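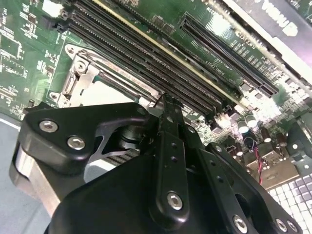

Ute Schmieder
Fiction contributor

The Piano in Hakala

So I bought a piano over the phone, which my sister says is how people end up with bad horses. It was ninety-nine dollars! You can't get a decent coat for that. The ad said "upright, Clodidance, plays nice, must go by Friday," and I read it standing up in my kitchen with toast in my hand and called before I'd swallowed.

I should say I don't play. I had lessons until I was eleven, with Mrs. Pruitt, who kept a bowl of hard candy on the lid and never once offered me any. But Dad had died in January, and the house in Stonelmont had gotten so quiet that I could hear the refrigerator thinking. I wanted something big in the front room. I wanted something that took up Dad's wall.

Hakala is 107 miles from me, most of it behind gravel trucks. My cousin Denny drove. Denny owns a van and a back brace, and he will do anything for you if you let him complain the whole way, so I let him. He complained about the trucks, the price of lunch, and his ex-wife's new deck (cedar, apparently, with built-in benches). By the time we hit the river he'd run out and started over with the trucks.

The house was yellow and leaned a little toward its neighbor. A woman let us in without asking who we were. The piano stood in the dining room with a lace runner on top and a row of school pictures, and I swear it looked at me the way a dog does at the pound.

"Play it," Denny said.

I played the only thing I had left, which was the first half of "Für Elise," up to where it gets hard. The low notes were fine. The middle ones were fine too, if you weren't fussy. There was one key near the top that made no sound at all, just a little wooden tap, like somebody knocking to be let in.
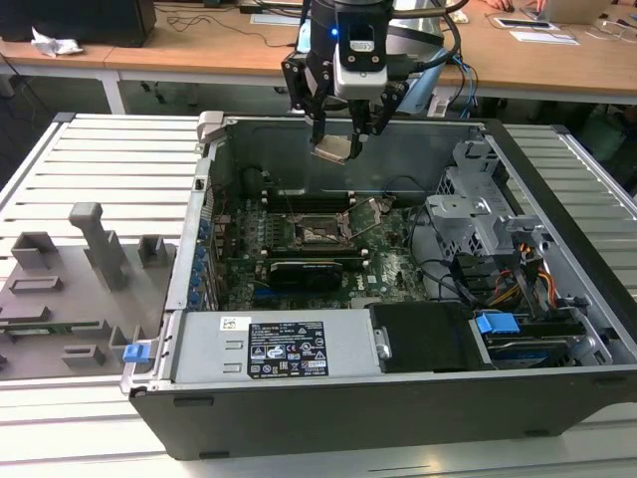 That one's been dead since my wedding, the woman said, so don't let anyone tell you it was the movers. Her husband had proposed next to that piano and then leaned on it, she told me, and he was a large man. She laughed so hard at this that she had to sit down. Then she was crying, and then I was too, and Denny went out to see about the van.

We sat there quite a while. She wanted to know who it was for and I said me, and she said good, because the last caller had wanted to make it into a bar. She took the pictures down one at a time and told me every kid's name. When I counted out the money she gave me back a five for gas.

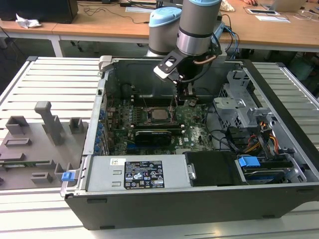 The Front Room

Getting it up my steps took Denny, the 2 Bukowski boys from next door, and language I hadn't heard since Dad tried to hang his own gutters. Denny said this was the last time. He says that about everything, including Thanksgiving.

The tuner drove over from Amudside the next week, a thin man with cold hands and lovely manners. He took off the front, peered in with a flashlight, and breathed through his nose for a long time. To do it properly, he said, would run me 3,000 dollars. And to do it improperly? He thought it over and asked if I had any coffee.

He got most of it singing by suppertime. When he came to the dead key he reached for his little case, and I heard myself tell him to leave it.

"It won't play," he said.

"I know. It's somebody's."

He packed up without another word. I've gotten a bit further into "Für Elise" since then, as far as the part with all the running around. My sister came by on Sunday and sat down at the bench in her coat, and she went straight up to the top and hit the one that knocks.

"Who is it?" I yelled from the kitchen.

14 comments | 38 shares

Contact the editors | Copyright Ute Schmieder, all rights reserved | Back to top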